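Workshop Tips: Adding Memory to an Old Desktop

An older office tower will often run a few more years with more memory in it, and memory is the easiest part in the machine to change. What takes the time is getting the case open, set down properly and closed again with nothing pinched. These notes cover the way I go about it.

Before you open anything

Look up the model and find out what type of memory it takes and how much the board will accept. Write it down. Sticks from different generations have the notch in a different place, and no amount of pushing will make the wrong one fit.

Shut the computer down, switch off the supply at the back if it has a switch, and pull the power cord. Then hold the power button in for a few seconds. Unplug the monitor, keyboard and network cable too. Take a picture of the back with your phone first if there are a lot of plugs.

Lay the tower on its side

Don't work on a tower standing up. Lay it down with the open side facing the ceiling so that you push straight down on the board and the case can't tip away from you. 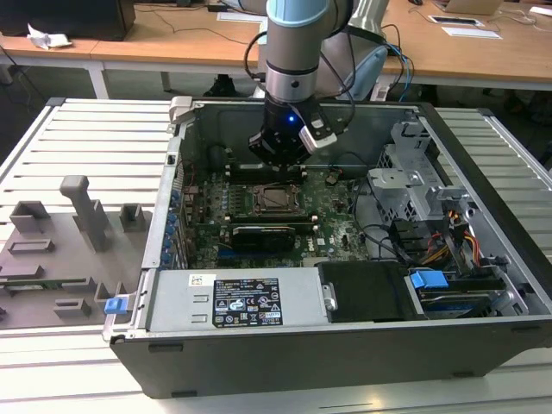 Loose wires are the main nuisance once the panel is off. Follow each one with your eye before you move it, and note where it passes over or under something else. The thin black cable running across the board toward the drive bays is the sort that gets caught under a hand or unplugged by accident. Tuck it to one side if it has slack, and leave it alone if it doesn't. Power wires bundled near the drive cage can usually stay where they are.

Touch bare metal on the case before you touch the board, and again any time you have walked away and come back. Carpet is bad for this job. So is a wool sweater in January.

The bench

Any flat, steady surface that you can wipe down will do. A few habits help:

1. Clear off filings, wire clippings and old screws before the computer goes down. Run a brush along the grooves if your bench top has them.

2. Set your lamp off to one side. Bare metal throws light back at you, and a small screw is hard to find in the glare.

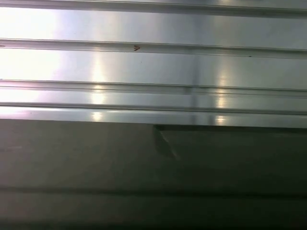

3. Keep a shallow dish for screws, and put it on the side away from your elbow. Panel screws and drive screws are often different threads, so use two dishes if you are taking out both.

4. Put new sticks down on the bag they came in, with the label up. Hold them by the ends and keep your fingers off the contacts.

Fitting the sticks

Push the latches outward until they click open. Lift the old stick straight up. If the graphics card is in the way of a latch, take the card out first and don't try to work around it with a screwdriver.

Line up the notch, start the stick evenly in the slot, and press down on both ends with your thumbs. It takes more force than most people expect. The latches should come up by themselves. If only one does, take the stick out and start over.

If the processor is out of the board as well, do the memory with the socket covered. A plastic cap is best. Bits of dust in there are a lot of trouble to get out.

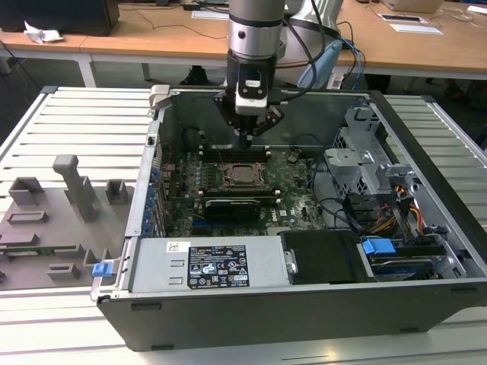
Ludger Frerichs wrote in to say that he blows out the slots with a hand bulb before putting anything in them, and that on two machines last winter this was the whole repair. He also marks the old sticks with a strip of masking tape, so that he can put them back in the same slots if the new ones turn out to be bad. I have started doing the tape as well.

Before the panel goes back

Check every plug you touched, and push on it lightly. Count nothing as seated until you have looked at it from the side.

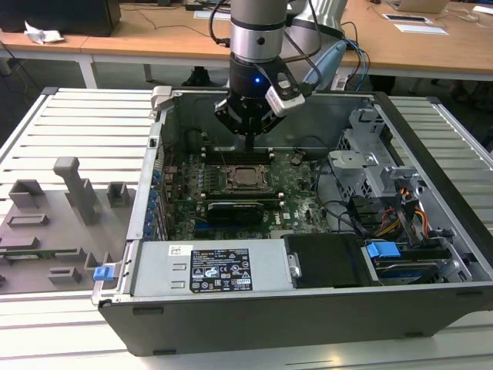 Run a finger along the rim where the panel sits and make sure no wire lies across it. Look for stray screws, and tip the case gently if you hear a rattle. Then stand it up, plug in the monitor, keyboard and power, and start it before you put the panel screws in. Go into the setup screen and see that the full amount of memory shows. If it beeps and the screen stays black, shut down, pull the cord and reseat the sticks one at a time.

Keep the old memory in the bag from the new, with the computer's model written on it.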